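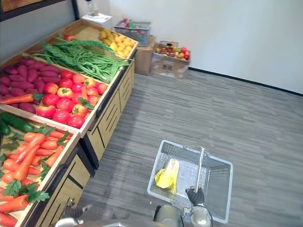
Artificial carrots, sweet potatoes and tomatoes in wooden bins.

She had told me to come at any time after lunch, and when I got to the top of the stairs she was already playing, so I stood on the landing for a while with my coat on and listened. It was a slow tune, an accordion tune, with a little catch in it where the bellows turn. When it stopped she shouted, "I can hear you breathing out there, come in and have some tea!" and so we began.

Most people in Ellcombe know her from Fasow, the dance band she has played with since she was nineteen, and if you have been to a wedding in these parts there is a fair chance you have galloped past her elbow. She is left-handed, she plays sitting on a piano stool with one short leg, and she has strong feelings about waltzes.

"Everyone rushes them," she says, pouring. "A waltz should be a bit lazy. I like 92 on the metronome for the old ones and I will not be moved. The drummer thinks I'm dragging. We've been having that same argument in the van for years and I rather look forward to it now."

She came to the accordion sideways. There was a piano at home, which she hated, and a great-aunt with a small red squeezebox in a wardrobe, which she was not allowed to touch. "So of course I touched it," she says. "I used to get in with the coats and shut the door and play one note at a time, very quietly. It smelt of mothballs. I still get a bit of that when I open the case, or I think I do."

The instrument she plays these days was bought second-hand at Dinsa, the music shop by the bus station that closed and is now flats. It weighs 10 kilos and has a cracked key she has never had seen to. I asked whether it bothers her, and she looked at it quite fondly before answering. "It's the top F sharp. How often do you need the top F sharp? I just go round it, like a puddle."

We got on to the new record, eventually, by way of her knees, the price of reeds and a long and very funny story about a ferry that I have promised to leave out. Clavar is her first under her own name. She recorded it in her sister's front room over a wet spring, with the curtains drawn and the fridge switched off, and had 296 copies pressed, an odd number she puts down to a box going astray.

"I didn't want it to sound clean," she says. "You can hear the buttons clacking, and in one place you can hear me say 'oh, bother'. I did listen back to a tidier take, but it had no life in it at all."

There are dance tunes on it, a lullaby, and a march she learnt off a cassette with the label missing. She has asked everyone she knows what it is called. For now it is down on the sleeve as The One From The Tape - if you recognise it, she would dearly love to hear from you.

She plays the whole record through on Saturday in the upstairs room, starting at 5. Will there be dancing? "There'd better be," she says. "I've asked them to move the chairs."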